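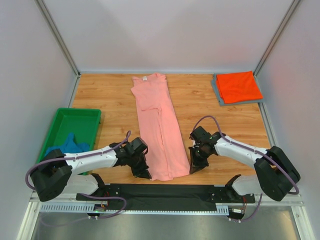
Séance 2 : la démonstration par téléopération. Chaque étudiant guide les deux bras du poste Skinik et enregistre ses gestes du début à la fin. Pour le pliage, regardez bien le vêtement rose : il est déjà en bande longue et étroite, et les deux pinces se trouvent près de son extrémité. À partir de cette position, il faut aller lentement et garder les deux mains coordonnées. Une démonstration hésitante est à refaire. Les fichiers sont à déposer sur Serkivley avant vendredi.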